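Varkora Draining Rack: five months by the sink

I bought the Varkora in June, after the old wire rack left a rust ring on the worktop that will outlive me. The shop in Vemdale had two racks on the shelf. One cost as much as a weekend away. The other was the Varkora, so the Varkora came home.

It arrives flat, in a box that suggests something much larger, with a leaflet in which a cheerful line drawing of a man assembles it using only his thumbs. I used my thumbs, then a butter knife, then a word I don't normally use before lunch. The side rails clip into the base and the clips are stiff to the point of spite. Once they are in they stay in, and I have not tried to get them out again, so if you were hoping to fold it away when visitors come, good luck to you.

The plate slots are the best thing about it. They are deep and they lean back slightly, and a dinner plate stands in them without sliding about. Side plates are fine too. Bowls are another matter. A cereal bowl fits if you turn it to face the wall and don't breathe on it, and pasta bowls simply lie across the top like drunks on a bench. If you mostly eat from bowls, and I do seem to, you will have 8 plate slots standing idle and a pile of crockery on a tea towel next door.
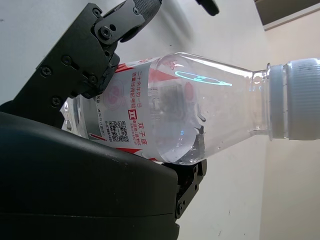 The drip tray slopes towards a little spout, and the spout is meant to hang over the sink. Ours does, by a whisker. A friend's sink has a raised lip and she gets a small pond under the rack every evening, which she tips out with the resignation of someone baling a boat. Measure your lip before you buy. I have never had to write that sentence before.

Cutlery goes in a clip-on pot with three sections. The holes in the bottom are wide enough for a teaspoon handle to poke through and jam, and then the whole pot comes up with the spoon. I have stopped using the end section. It now houses the bottle brush, which seems happy.

Cleaning is dull but possible. Limescale settles in the corners of the tray after a couple of weeks, and warm vinegar shifts it. The feet pop off for washing, which they also do when you drag the rack sideways. One is currently behind the cooker and I have made my peace with that.

I did borrow a Medine for a few days to compare. It is heavier and better looking, and it takes bowls without a fuss. It also eats half the worktop, and the tray has no spout at all, so you carry it to the sink brimming, like a waiter in a farce.

I'd buy the Varkora again at the price, with a grumble. Four out of five if you own plates. Three if you own bowls.

Contact us | Copyright Mahmoudi Home Reviews | Back to top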